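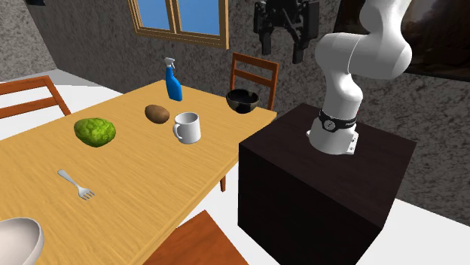

Page 3 of 20

Galtley Growers Cooperative – Member Support
Ticket 700: Wrong delivery distance on box labels
Opened by: Stellan Haugland, Brostness farm
Handled by: Bheki Mnguni, member support
Status: Waiting for member
Priority: Normal

Continued from previous page

Stellan Haugland wrote:

Thank you for the fast answer. I have done the steps you wrote, in the same order. I opened the farm profile, removed the old packing address, saved, and added the new one. The profile now shows the correct place. But the labels for the vegetable boxes still say "Traveled 123 miles" when the drop point in Trandness is only a short drive from our field. Two customers have already asked me if the carrots are really from our farm. For us the distance is the main reason people buy the box, so I would be glad if we can solve it before the next packing.

I also tried to print from the other computer in the packing shed. Same result.

Bheki Mnguni wrote:

Hello Stellan, thank you for testing this so carefully. I looked at your account from our side. The label does not take the distance from the farm profile. It takes it from the crop lot, and each lot keeps the address that was valid on the day when the lot was created. Your carrot and beet lots were made in January, when you still washed and stored at Mthembu. So the system counts the way from the field to Mthembu and then to Trandness.

Please try the following:

1. Go to Lots and open the carrot lot.
2. Under "Handling stops", delete Mthembu only if the carrots did not pass there.
3. Press "Recalculate route".
4. Print one test label before you print the full sheet.

Please be careful with step 2. If a part of the harvest was really stored at Mthembu, the stop must stay, and the longer distance is then correct.

Stellan Haugland wrote:

Now I understand better. The beets were stored at Mthembu until spring, so for them I leave it. The carrots in this week's box are from the tunnel and never left the farm. It was my mistake to put them in the old lot, I did it to save time.

I made a new lot for the tunnel carrots. The test label for carrots is good now. The label for the mixed box is still wrong, it shows the same 123 miles.

Bheki Mnguni wrote:

The mixed box label shows the longest distance of all the products inside. With the beets in the box it will stay at the high number. You have two possibilities: take the setting "Show distance per product" in the box template, or leave the distance line out and print it only on the single bags. Many members with winter stock use the first one. The text becomes smaller, so check that it is still readable on your label size.

Stellan Haugland wrote:

I chose "Show distance per product". It is readable, but the last line with the onions goes over the border of the label. Can the font be changed?

Bheki Mnguni wrote, May 10, 2022:

The font cannot be changed by members at the moment. Please shorten the product names in the template, for example "Onions" in place of "Yellow storage onions". The full names stay on the packing list. I have also sent your remark about the font to the people who make the templates, but I cannot promise a date.

Please tell me if the onion line fits after this. I keep the ticket open until I hear from you.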